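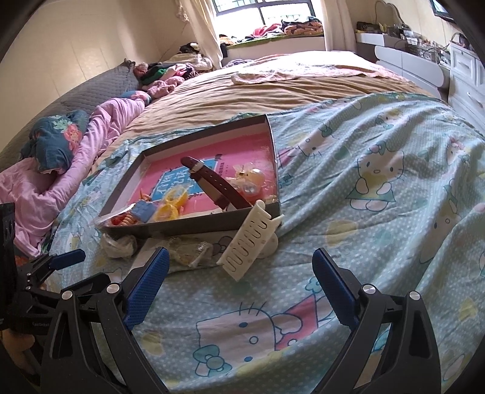 Hogar y sociedad

La segunda vida de la ropa de cama

Los textiles domésticos ocupan un lugar discreto en la economía familiar. Se adquieren con poca frecuencia, se utilizan a diario y se retiran sin un criterio definido. El programa Galholm, dedicado al estudio del consumo doméstico, ha reunido durante el último año los testimonios de 1.000 hogares sobre la compra, el lavado y el descarte de sábanas, fundas y mantas. El informe, presentado en octubre, ofrece una visión detenida de un ámbito que rara vez recibe atención pública.

Según el documento, una sábana bajera permanece en uso unos 7 años, con diferencias notables entre dormitorios. Las piezas destinadas a habitaciones infantiles siguen un recorrido propio: se eligen por el estampado, a menudo con participación del niño, y se conservan mucho después de que el gusto haya cambiado. En numerosos hogares pasan de un hermano a otro o terminan en la cama de invitados.

El coordinador del estudio, Peter Kubíček, atribuye esta permanencia a motivos que exceden lo económico. «Las familias describen la sábana estampada como parte de la habitación, al mismo nivel que una estantería o una lámpara. Su retirada se aplaza porque supone reconocer que ha concluido una etapa», señala.

El lavado, primera causa de desgaste

El capítulo técnico se elaboró con la colaboración de la lavandería Polák, que atiende a residencias de estudiantes y pequeños hoteles. Sus responsables insisten en que el deterioro comienza en los elásticos y en las esquinas, zonas sometidas a tensión cada vez que se viste el colchón. El exceso de detergente y el secado a temperatura elevada aceleran el proceso.

El informe recomienda disponer de 3 juegos por cama, alternados de manera regular, y guardar los que no se utilicen en un lugar seco, sin compresión prolongada. Se desaconseja la bolsa de plástico cerrada para periodos largos y se sugiere, en su lugar, una funda de algodón.

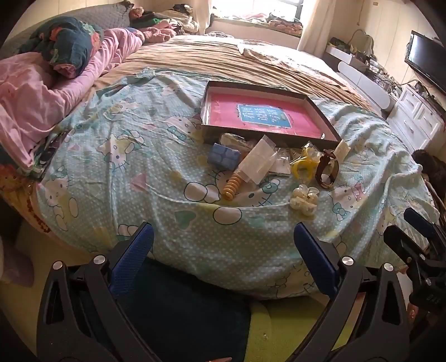
En lo que respecta a la reparación, el panorama resulta desigual. La sustitución de un elástico es una operación sencilla, al alcance de cualquier taller de arreglos, pero pocos hogares la solicitan. El precio de una pieza nueva se percibe como comparable al del arreglo, aun cuando el tejido se encuentre en buen estado.

Con el fin de corregir esta situación, el centro cívico de Dretley mantiene abierto un taller de costura en el que se han arreglado ya piezas procedentes de 19 barrios y municipios vecinos. Las sesiones son gratuitas y no exigen conocimientos previos. Los tejidos que no admiten arreglo se cortan para confeccionar paños, forros y bolsas de tela.

La recogida y sus límites

La entidad Fallik, encargada de la recogida selectiva en la comarca, recuerda que las sábanas deben depositarse limpias, secas y dobladas. Las fundas de almohada se aceptan en las mismas condiciones. Los edredones y las almohadas requieren un circuito distinto, por la naturaleza de sus rellenos, y han de entregarse en el punto limpio.

Una parte del material recogido se destina a albergues de animales, que emplean sobre todo mantas y toallas. Las sábanas bajeras tienen menor demanda, dado que el elástico dificulta su aprovechamiento. Fallik estudia retirarlo antes de la distribución, aunque la medida exigiría personal adicional.

El informe completo podrá consultarse en la biblioteca de Dretley, donde el sábado 30 de enero se celebrará una jornada abierta con demostraciones de costura y recogida de textiles domésticos. La asistencia es libre hasta completar el aforo.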